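The robot school with no robots in it

By our workshop correspondent
15 August 2020

I have been told off for a lot of things in my life, but until last month never for opening my hand too quickly. "Slower," said the young woman sitting across the table, "it has to learn from that." So I did it again, slower, with a black two-fingered grabber where my own fingers would normally be, and she gave me the sort of nod you give a dog that has finally sat.

I was in Hullomcombe, on the top floor of what used to be a seed merchant's, visiting a small research group that goes by the name of Keltix. They teach robot arms to do fiddly household jobs, and they've built a method for it called Palla. I'd gone expecting robots, obviously. There was one, under a dust sheet in the next room, and I wasn't allowed to plug it in.

The idea behind Palla is simple enough that I got it before my tea had cooled (a first for me in this job). If you want a robot arm to learn how to press a switch, the usual way is to sit a person at a set of controls and have them steer the arm through it, over and over. It works, but it's painfully slow, and you need a robot for every person doing the steering. Palla leaves the arm out of the teaching altogether. You hold the gripper yourself, with a camera fixed to it, and you just do the job. The camera sees what the gripper sees, software works out afterwards how your hand moved through space, and all that gets fed to a learning program that tries to work out what you'd do next. Later on, the same kind of gripper and camera go on the end of a real arm, which then has a go for itself.

What surprised me is how much the view matters. There's no picture of the whole room, no overhead shot, no helpful map. The program gets the view from the wrist and that's your lot. Try making toast while looking through a letterbox strapped to your forearm and you'll have some idea! You start moving differently. I found I was swinging the gripper back a bit before each reach, just to get a proper look at where I was going, and apparently everybody ends up doing that after an hour or so.

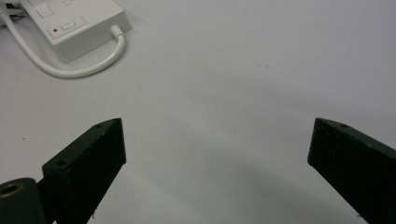
My first proper task was the switch family, as they call it: buttons, rockers, toggles, anything you push and expect something to happen. Each go is called a take. A take begins with the jaws open and the gripper somewhere over the table, never in quite the same spot, and it ends when you've done the thing and backed away. Then you shuffle everything about and do it again. My first 4 takes were thrown out because I'd gone in so fast that the pictures smeared. Fair enough.

White things on white tables are the horrors, I was told. A person sees a bit of shadow and a bit of shine and knows straight away where the edge of a plastic box is. A learning program has to be shown, and shown again, and with the light coming from a different side each time. Cables are nearly as bad — they never lie the same way twice, and an early version of Palla got it into its head that the curve of the cable told it where to push. Move the cable and it would stab cheerfully at bare table. The cure was dull and it was human: people spent days nudging cables about between takes until the program gave up on them as a clue.

So does it work? Here are the numbers, which I was shown on a laptop with a cracked corner. The switch set came to 486 takes, all done by hand. With that under its belt, the arm was given 100 tries at switches it had met before but in new positions, and it managed 83 of them. For comparison, the group had also trained a version on just 211 of the same takes, picked at random, and that one did noticeably worse, mostly by stopping a whisker short of the button and hovering there. I've seen my uncle do the same with a card machine.

The more interesting bit, to me, was what happened when they chose the smaller set with more care. They kept the takes where the person had hesitated, corrected themselves, come in at a silly angle and put it right, and dropped a lot of the smooth ones. Same number of takes, and the arm stopped hovering nearly so much. The thinking is that a perfect demonstration never shows you how to get out of trouble. I did point out that this made my own clumsy afternoon rather valuable. I was told it depended on the clumsiness.

There are limits, and the group was quick to list them for me. A gripper with two stiff fingers can't feel much. It doesn't know if a button has clicked, only what the camera makes of it, so a switch with no light and very little travel is still close to guesswork. Unfamiliar switches are a good deal harder than familiar ones in new places, and they wouldn't give me a figure for those because the testing isn't finished. Speed is another sore point. The arm goes about things like somebody trying not to wake a baby.

They have a second project on the go, named Oh, which is what one of them said when it first ran. It's meant to spot when the arm has missed and make it back off for another look, and it borrows all those wobbly takes as its teaching material. I only saw it on a recording. The arm missed a rocker switch, paused, drew back, and came down again a finger's width to the left. It's a funny thing to find yourself cheering at a screen over, but I did.

I'm going back in November, when they hope to have the arm out from under its sheet and working on both projects at once. In the meantime I've been catching myself at home, reaching for the kettle with finger and thumb stuck out, going in nice and slow.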